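Storing gloves in a plastic tub - fingers up or fingers down?

Posted by Glenys Lowther in Cleaning and Storage

I've started keeping my gloves in a see-through plastic tub and I can't decide which way up they should go. I had a go on the table with the pink one, fingers up.

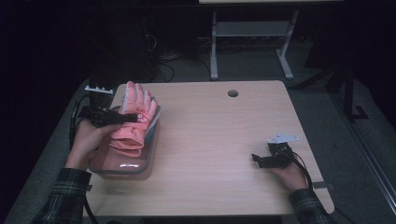 3 replies

Satish Bhat

Fingers up looks tidy, but only if the glove is dry inside! If there's any damp in there it runs down to the cuff end and sits in the bottom of the tub, and then you get that lovely swampy smell. I hang mine over the faucet overnight, cuffs down, and put them away at 8 in the morning before work. I've kept three pairs going like that since November and they're all still fine - well, one has a pinhole in the thumb, but that was me and a cheese grater.

If your tub has a lid, leave it off. Mine did, and I ended up using it under a plant pot.

Brodie McKinnon

just throw them under the sink like everybody else lol

Leonilde Seixas

I do mine the other way, fingers down with the cuff folded over the rim of the tub, so air gets in and I can slide my hand straight in without fishing around. It does take up more room (my tub is a Callham one from the dollar aisle, pretty small, and two pairs is the limit). If you like them standing up, pick a tub narrow enough that the sides hold the glove, or it will flop over as soon as you open the cupboard door.

And a little cornstarch inside helps if they stick to themselves. Shake out the extra over the trash first - I forgot once and had white handprints on the fridge for days.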